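January 2018, Modonthorpe bench

Bikik handheld gripper kit, on trial from Prokport. Loan ends in 11 days so getting notes down while I remember.

Unboxing fine. 2 grippers, cables, a paper quick start that skips the calibration step completely. Found it in the December PDF, page 14. Print that and tape it to the wall pls.

Grip feels good for the first half hour. After that wrist gets tired, more the left. Dizon set we had before was lighter but the fingers flexed sideways and you could never trust the width reading. These don't, so far.

Cables are my main gripe. Too stiff, and they drag when you turn the hand over. Ask Prokport if there is a longer or softer one. Tape at the forearm helps a bit, not much.

Target is 200 takes before we decide. Small furniture first, then kitchen stuff. Low reaches are the hard ones, housings are bulky and you run out of room under anything short. Slow down there, dont force it.

Price: quote came without spare finger pads. Need that number before anyone says yes. Also warrenty terms, they only say "standard".

To do
- redo calibration after lunch, log both sides
- mail Prokport re cable + pads
- check tracking when the plates tilt
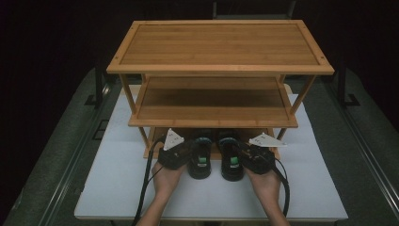 Both grippers at the bamboo shelf, fingertips up toward the lower tier.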